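Fórum Farkside > Clubes e competições > Projeto dos dois braços: pegar a tigela

jziolkowski
30 Mar 2019
Bom dia a todos. Sou Jadwiga Ziółkowski, do clube Skunport, e peço desculpa pelos erros, o português é a minha terceira língua. A nossa tarefa para a competição é levantar uma tigela com duas garras ao mesmo tempo e pousá-la sem ruído. Treinámos em simulação com 2,000 tentativas e depois fizemos 209 na mesa verdadeira. Na simulação quase tudo corre bem. Na mesa, a profundidade sai errada e os dedos descem demasiado.

O tampo é muito brilhante e a tigela, cor-de-rosa claro, reflete-se nele. A minha suspeita é que o programa confunde o reflexo com o objeto. 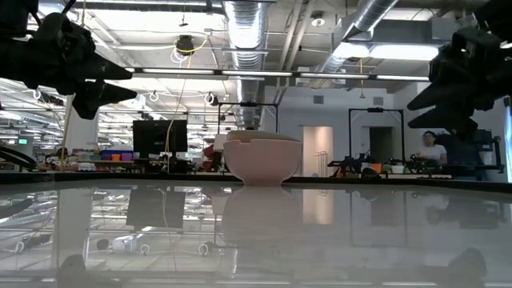 Magsi respondeu: o reflexo pode ser uma parte, mas eu começava pela calibração entre os dois braços. Se um deles tem um erro pequeno, o outro empurra a tigela e a culpa parece ser da visão.

jziolkowski
Obrigada. A calibração foi repetida em março, duas vezes. O erro continua igual nos dois lados.

prodo_50
Não concordo com Magsi. Ponham um pano mate no tampo e façam 50 tentativas. Se melhorar, já sabem.

Magsi
E na competição, o regulamento deixa pôr pano?

jziolkowski
Não deixa. Mas para o teste serve. Quanto ao treino, temos 900 imagens ainda sem etiquetas e posso marcar nelas o reflexo separadamente. Alguém já fez isto?

prodo_50
Fiz com copos. Dá muito trabalho. Primeiro o pano.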